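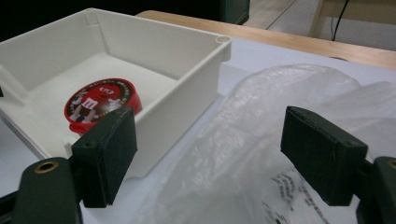 Bin station, round container in the box, gripper open.

Recording Demonstrations with the Hand-Held Gripper

These notes cover the pick-from-bin task for the Irnlow robotics course. Each team records its own demonstrations and uploads them to the Mandon server before the March lab. Read all the steps before you pick up the gripper.

1. Set the box on the white board with the long side parallel to the table edge. Start every run from the same box position. Mark two corners with pencil.

2. Place one object on the floor of the box. Teams using a round container should vary its position between runs: near a wall, in a corner, in the middle. Keep the label facing up.

3. Open the fingers fully and hold the gripper over the board for 2 seconds before moving. The trimming script looks for this pause and drops any run that lacks it.

4. Approach from above. Lower the fingers on both sides of the object without touching the wall. If the object is too close to the wall for a finger to fit, push it inward with one finger first and keep the push in the recording.

5. Close until the object stops sliding. Do not squeeze past that point. The pads bend outward under load, and the logged width will no longer match the object.

6. Lift straight up until the object clears the rim, move it over the board, lower it and release. Hold still for another 2 seconds, then stop the recording.

Record 5 runs per start position. Delete a run only if the object was dropped outside the board or the tracking was lost. Slow runs are fine. A file with more than 2000 frames is rejected at upload, so restart if you get stuck.

Clear plastic is hard for the depth filter. Runs with a bag beside the box go in a separate folder named "clutter" and are scored separately.

Check pad alignment after every 3 start positions. Close the gripper on nothing and look for a gap at the tips. If there is one, loosen the finger bolts, square the pads and tighten again.

Related pages
Installing the Iltier logger
Path planning lab: Dijkstra on a grid
Uploading to Mandon
Replacing finger pads
Irnlow course schedule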